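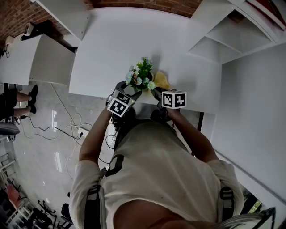 Kerstin Voß fragte letztes Mal nach der Sitzung, warum wir so lange bei der Klarinette bleiben, wenn das Seminar doch »Arrangement für Bigband« heißt und die Trompeten viel lauter sind. Die Frage ist berechtigt, und ich möchte sie am Anfang dieser Notizen beantworten, damit auch die anderen etwas davon haben.

Handout zur Sitzung 6
Der Holzbläsersatz im Swing: Stimmführung, Doubling, Notation
Stand: 4. November 2021

1. Warum die Klarinette

In der Bigband der dreißiger Jahre spielen die Saxofonisten sehr oft auch Klarinette. Der Arrangeur verfügt damit über zwei Farben, ohne dass ein zusätzlicher Musiker bezahlt werden muss. Wer nur für Saxofone schreibt, lernt einen Satz mit einer ziemlich gleichmäßigen Lautstärke kennen. Bei der Klarinette ist das anders: Das tiefe Register (Chalumeau) ist dunkel und trägt wenig, die Töne um b' klingen matt, und ab dem Überblasen in die Duodezime wird der Ton hell und kräftig. Eine Linie, die auf dem Papier schön aussieht, kann deshalb in der Mitte verschwinden.

Zu merken: Klarinette in B klingt eine große Sekunde tiefer als notiert. Altsaxofon in Es klingt eine große Sexte tiefer, Tenorsaxofon in B eine große None. Diese Angaben werden in der Klausur vorausgesetzt.

2. Enge und weite Lage

Die enge Lage (»close voicing«) setzt alle Akkordtöne innerhalb einer Oktave unter die Melodie. Bei fünf Saxofonen wird die Melodie meistens eine Oktave tiefer vom Bariton oder vom zweiten Tenor verdoppelt. Der Klang ist kompakt und beweglich, und für schnelle Passagen ist er fast immer die richtige Wahl.

Bei »drop 2« wird die zweite Stimme von oben um eine Oktave nach unten versetzt. Man gewinnt Wärme und verliert etwas Beweglichkeit. Bitte nicht in jedem Takt wechseln! In den Hausaufgaben habe ich das bei mehreren Gruppen gesehen, und die Mittelstimmen springen dann ohne Grund.

Führt die Klarinette, liegt sie über dem Satz, und das Tenor verdoppelt sie in der unteren Oktave. Diese Anordnung verbindet man vor allem mit Glenn Miller.

3. Durchgangsakkorde

Nicht jeder Melodieton gehört zum Akkord. Für die fremden Töne stehen drei einfache Mittel zur Verfügung: der verminderte Septakkord, die chromatische Parallelverschiebung und die Dominante zum folgenden Akkord. Die verminderte Lösung ist die älteste und passt zu dem Repertoire, das wir in diesem Semester behandeln. Die Parallelverschiebung klingt am besten, wenn der Zielton nur einen Halbton entfernt ist.

4. Übungsstück

Wir arbeiten weiter mit »Brornmont«, der Studienpartitur von Heike Steinbach. Im Archiv Dorkum liegt sie unter der Signatur 319, eine Kopie ist im Seminarordner. Der erste Chorus ist ganz in enger Lage gesetzt. Im zweiten Chorus wechselt das erste Alt zur Klarinette, und dafür sind nur vier Takte Pause vorhanden. Bei nahezu 200 Schlägen pro Minute ist das knapp, wer es selbst schon gespielt hat, wird es bestätigen.

Achten Sie beim Hören auf den Übergang zur Bridge. Die Posaunen halten den Akkord aus, während die Saxofone schon die neue Tonart vorbereiten.

5. Aufgaben bis zur nächsten Sitzung

Setzen Sie die ersten acht Takte der Bridge für fünf Saxofone in enger Lage aus.
Schreiben Sie dieselbe Stelle noch einmal mit führender Klarinette. Bezeichnen Sie jeden Durchgangsakkord.
Tragen Sie die Stimmen transponiert ein, die Partitur bleibt klingend.

Abgabe auf Papier oder als PDF. Handschriftliche Partituren nehme ich gern an, wenn die Hälse in die richtige Richtung zeigen und die Vorzeichen lesbar sind. Fragen zur Aufgabe bitte vor der Abgabe stellen.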